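July 20, 2018
Base coat adhesion, natural nail and tip blanks, continued

Carrying on from the peel results. Goltis base, lot 1675, against our own Sornamberg mix. The Protberg topcoat is out of this round completely; I don't want to argue about shrinkage and adhesion in the same table again.

Prep as before. Tip blanks buffed 240 grit, ten strokes one direction, wiped with isopropanol on lint-free pads, left two minutes. One thin coat of base with the flat brush, two minutes open, then color. Color is the MacLeod dark red, shade 2307, for everything. It stains badly, so wear gloves, but it shows edge lifting better than the pinks do.

Notes on drying time. I have been too casual about "touch dry." Taner Gökçe and I timed the same blank yesterday with a stopwatch and called it more than a minute apart. He presses with the pad of the finger and I drag the edge of a nail across. From now on: pad of the thumb, light pressure, no drag, first press at 90 seconds and every 15 seconds after that. Record the first press that leaves no print. If there is a print but no transfer, write P and keep going.

Results so far, base plus one coat of color:
Goltis 1675: touch dry 3 min 15 s, range narrow.
Sornamberg as mixed: touch dry 4 min 30 s, one blank at nearly 6. That blank was overloaded at the cuticle end and I have kept it in the set with a mark beside it.
Sornamberg with extra butyl acetate: 3 min 45 s, but the film levels poorly and shows brush lines under the lamp.

Thinning further is a dead end, I think. The brush lines are still there after topcoat if you tilt the blank. Going back to the original ratio and looking at coat weight instead. Weighed the bottle before and after on the small balance: Goltis puts down less per stroke with the same brush and the same hand. Part of that is viscosity and part is the neck of the bottle, which wipes the brush harder. Next round both bases go into the same plain bottles. Label the caps as well as the sides, please. Caps were swapped on the last set and I lost an afternoon to it.

Soak test. Blanks cured overnight in the open tray, then 20 minutes in water at 40 °C with one drop of dish soap, blotted, rested 10 minutes, then tape pull at the free edge. Sornamberg lifted at the corners on three blanks. Goltis lifted on one. All of the Sornamberg lifts started where the color had gone past the base onto bare plastic, so this could be application and not the base at all. Capping the free edge with base before color fixed it on the two spares I tried. Two is too few. Repeat with a full set.

The tape is getting old. Pull strength on the roll end felt lower than at the start of the month and I have no number for that. Opened a fresh roll and wrote the date on the core. Do not mix rolls within a set.
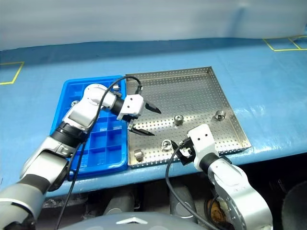
Natural nail comparison, my left hand, five nails. Thumb and index Goltis, middle and ring Sornamberg, little finger color only with no base. Pushed cuticles back, no oil, same isopropanol wipe. The little finger chipped on day two at the outer corner. The other four were intact at day three apart from tip wear on the index, where I type hardest. One hand tells you very little. Taner has agreed to do his right hand on the same layout but mirrored, so that the index gets Sornamberg. Staining after removal: faint yellow on the little finger, none visible on the others. Remover was plain acetone, cotton, 30 seconds held and then wiped.

Embedding check, small studs and foil pieces. Question was whether a piece set into wet color holds better than one set into tacky base. Wet color wins for foil – it lies flat and the edges wet out. For studs it makes almost no difference until the topcoat goes on, and then the ones in tacky base sit higher and catch on fabric. Two layers of topcoat around the base of the stud helps. Allow five minutes between layers or the color drags. Tweezers need wiping between every piece; I got red on the foil twice.

Blank stock: 297 left in size 5 and plenty of size 7. Use 7 for practice and keep 5 for the measured sets. Size 5 has a flatter curve and the tape sits on it properly.

To do:
Decant both bases into plain bottles, caps and sides labeled.
Full soak set with capped free edge, both bases.
Room humidity next to every drying time. I left it off the first two pages.
Replace the flat brush, bristles splaying on one side.
Ask Taner for his stopwatch sheet so I can copy his column in.

Balance drifted by two milligrams over the morning. Re-zeroed at noon, and the coat weights before that are marked with an asterisk.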